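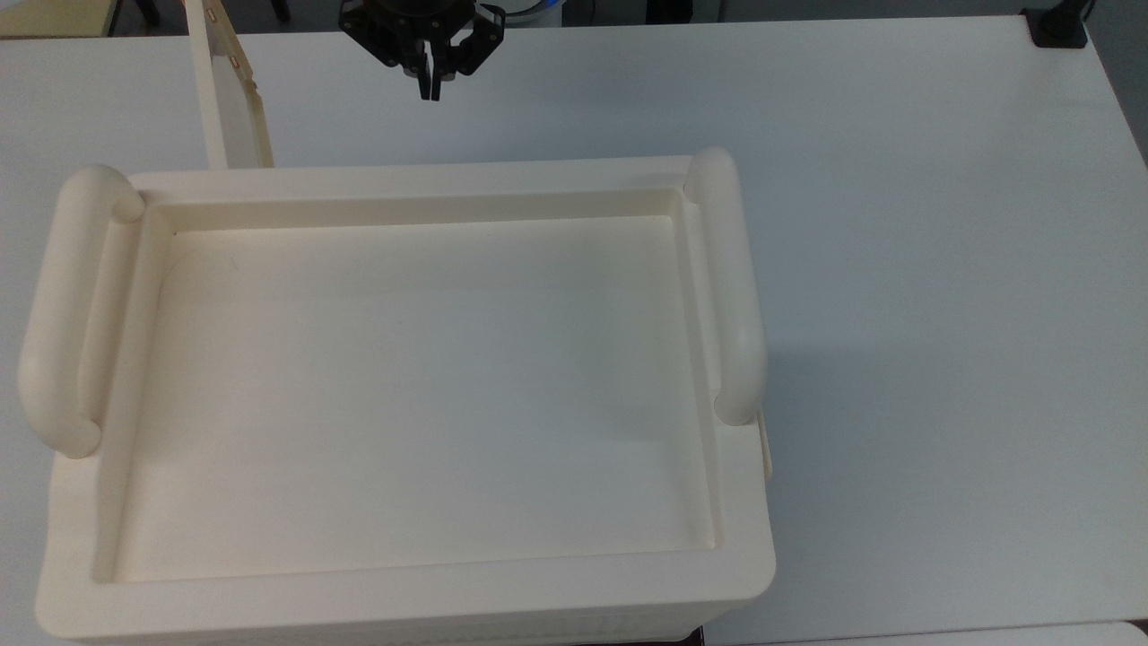

A cream-colored tray with bar handles, on a white tabletop.

Lasham returns Saturday with a case built around an old song

The third season of Lasham picks up on Saturday night with its seventh episode, "Return to Sender's Sister," and music fans will want to pay attention to the first scene. Skip this item if you haven't finished episode six, because it gives away who took the ferry.

The hour opens in the back room of the Dernis, the hotel bar where Inspector Wena has been eating her dinners all season. A singer is rehearsing a slow ballad called "Sixteen Lamps." It was written for the show by Katia Cocco, who has handled the score since the pilot, and she wanted it to pass for a minor radio hit from the early 1970s. The recording has a small string section, a drummer using brushes and a spoken verse near the end.

Viewers have heard the tune before. Cocco put a few bars of it under the closing credits of episode two, played on a piano, and it turned up again as a ringtone in episode five. Saturday is the first time anyone sings the words. The second verse names a street, and Wena spends most of the episode trying to find it.

Hatem El Idrissi wrote the script and says the song came before the plot.

"Katia sent me a demo with nonsense lyrics, and one of the lines had an address in it," he said. "I kept the address and worked backward from there."

Natalina Gentile plays Wena and doesn't sing in the episode, although she does hum. Senyo Boateng, back as the ferry pilot after being absent for almost the whole season, does sing, in a kitchen, badly, and the take in the finished cut was his second. He had asked for a third.

Haruna Sugiyama directed. She also made last season's train episode, and the two have a similar look, with long takes and very little background music apart from the song. Her name is on the finale as well.

A few things from earlier episodes that will help:

The landlord in episode two said he had never owned a record player. There was one behind him.

Namboodiri, the retired music publisher, has been mentioned by three different characters but hasn't appeared yet. He does on Saturday.

Wena's brother still has her car.

The full version of "Sixteen Lamps" will be available to stream after the episode ends. It runs longer than what is heard on screen, and the extra verse contains a name that the script leaves out. Our recap goes up Sunday morning, and comments will be open for theories about the street. Please mark spoilers for anyone who is still catching up on season two.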